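4장. 장보기 담당 로봇과 함께 일하기 (매장 직원용)

Okberg 매장 보조 시스템 설정 안내서

이 장은 로봇을 만지는 사람보다 로봇 옆에서 일하는 사람을 위해 썼습니다. 앞의 세 장을 건너뛰고 여기부터 펼친 분이 많으리라 짐작합니다.

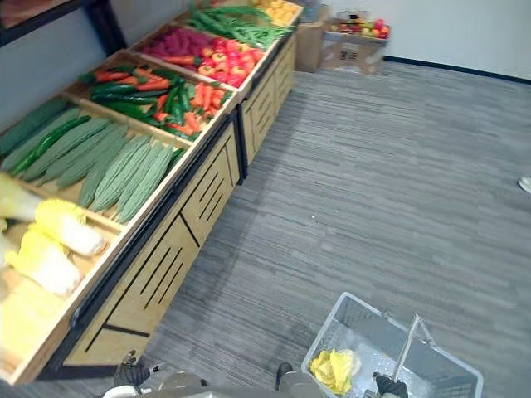 온라인 주문의 채소 담기는 이제 로봇이 맡습니다. 직원에게 남는 일은 진열, 품질 확인, 그리고 로봇이 멈췄을 때 불려 가는 일입니다. 마지막 항목은 직무 기술서에 '예외 상황 관리'라고 적혀 있습니다.

4.1 근무 시작 전 준비

1. 진열대 앞 통로를 폭 90cm 이상 비웁니다. 빈 상자와 대차, 잠깐만 두겠다던 물건도 모두 치웁니다.
2. 칸마다 등록된 품목이 맞는지 단말기에서 확인합니다. 오이와 고추를 한 칸에 섞어 담는다면 '혼합 칸'으로 등록하십시오.
3. 배추는 칸 앞턱을 넘지 않게 놓습니다. 풍성해 보이는 진열은 손님에게나 통합니다.
4. 장바구니 손잡이를 위로 세워 로봇 손에 쥐여 줍니다. 단말기에 '파지 완료'가 뜬 다음 손을 뗍니다.
5. 단말기에서 '담기 시작'을 누르고 통로 밖으로 물러납니다.

참고: 진열 순서를 바꾸면 칸 등록도 다시 해야 합니다. Sidport점은 월요일 아침에 진열을 새로 짜고 등록을 잊어, 당근 주문 13건에 여주를 담아 보냈습니다. 로봇은 모두 정상 처리로 보고했습니다.

4.2 작업 중 멈춤

1. 단말기의 오류 번호를 먼저 봅니다. 19번은 품목을 구분하지 못했다는 뜻입니다.
2. '일시 정지'를 누르고 팔이 완전히 멈출 때까지 기다립니다.
3. 해당 품목을 직접 골라 바구니에 넣고 '직원 처리'를 누릅니다. 이 건은 로봇의 실적에서 빠지지만 직원의 실적에도 들어가지 않습니다. 개선 요청은 접수되어 있습니다.
4. '재개'를 누릅니다.

주의: 움직이는 팔과 진열대 사이에 손을 넣지 마십시오. 급하면 비상 정지 버튼을 쓰십시오. 버튼을 눌렀다고 사유서를 받는 관리자가 있다면 5장을 펼쳐 보여 주시기 바랍니다.

4.3 교대 인수인계

멈춘 횟수와 직접 처리한 품목을 교대 일지에 적습니다. '로봇이 또 그럼'은 기록으로 인정되지 않습니다.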